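Ticket: Grasp point picker keeps choosing the flat part of the tissue (tidy-up task, wrist view)
Opened by: Casimiro Figueroa
Component: Calvo grasp scorer
Status: open, workaround in place

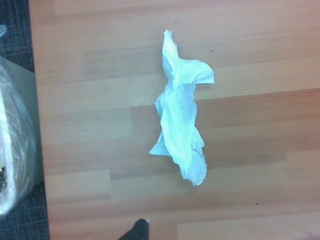

OK so I've been going back and forth on this one since lunch and I want to get it all written down before I forget which things I tried. Short version: on crumpled tissues, Calvo gives its best score to the widest, flattest bit of paper, and the fingers close on next to nothing. The pinched, bunched-up bits are right there and it ranks them way down the list. It was doing fine on the cloth set in February, so I went in thinking I'd broken something myself (always a fair guess with me!).

What I expected: the top grasp lands on a ridge or a twisted part, where there's some height to grab.

What I get: the top grasp lands on a flap or a loose corner. The fingers come down, brush the paper, close, and come up with nothing. Sometimes the tissue gets dragged a little and then the next try is a brand new shape, so it's hard to compare one attempt with another.

Things I tried, in order:

1. Recalibrated the wrist camera. I was pretty sure this was it. It wasn't. The offset was well inside what we normally see and the misses look exactly the same after.

2. Turned the exposure down. White tissue on a light wood table under our overhead lights is kind of a worst case, and the upper part of the table washes out. Going darker did help the creases show up better in the crops, and the segmentation mask got noticeably cleaner around the edges. Grasp ranking didn't budge though. I'm keeping the lower exposure anyway because I like the masks.

3. Checked whether the mask was grabbing other stuff. The bag at the left of the table is shiny and crinkly and I figured it might be pulling the scores around. I cropped everything to the tabletop only and reran the saved images. Same picks. I also masked out the little dark specks on the wood while I was at it. No change there either, but at least that's ruled out.

4. Swapped the depth filter. OK, now we're getting somewhere! The Zusthorpe filter smooths over anything thin, and a tissue ridge is thin. With smoothing on, the whole tissue comes out as a low mound and the scorer does what it was trained to do, which is go for the part with the most area. With smoothing off, the ridges come back but the noise comes back with them, and then I get grasps in random spots on bare table. Fun!

5. Added a crease score. I take the color crop, look for places where a lot of shading edges bunch together, and mix that in with the depth score. Half and half to start. I ran 200 saved images with the filter on and looked through the picks by eye, and most of them moved off the flaps and onto folded sections. Much happier with that.

So the workaround is step 5, and it's on the branch called plarkden-crease. If you pull it, please set the crop size to 600 by hand. The default in the config is still the old one and the edges go mushy when it gets shrunk down. I'll fix that, I just haven't yet.

What's still bugging me:

The paper has a light embossed texture, and on some crops the edge finder picks that up as creases. A small blur before the edge step mostly takes care of it, but if I blur too much I lose the fine folds too. I've got it set to 2 right now and I don't have a good argument for that number other than it looked OK.

Also I haven't run a proper on-robot comparison. Everything in step 5 is offline picks on saved images, so please don't put it in the results table! A better-looking pick isn't a successful lift and I really don't want to mix those up in the paper. My plan is 12 tissue shapes, old scorer and new scorer, reset as close as I can get by hand between tries.

Question for whoever owns the Zedport logging side: can we save the raw depth alongside the filtered depth? Right now I only get the filtered one unless I rerun live, and that made step 4 take way longer than it should have.

Leaving this open until the on-robot runs are in. Crease code is ready for a look if anyone has time, and comments on the blur setting are very welcome.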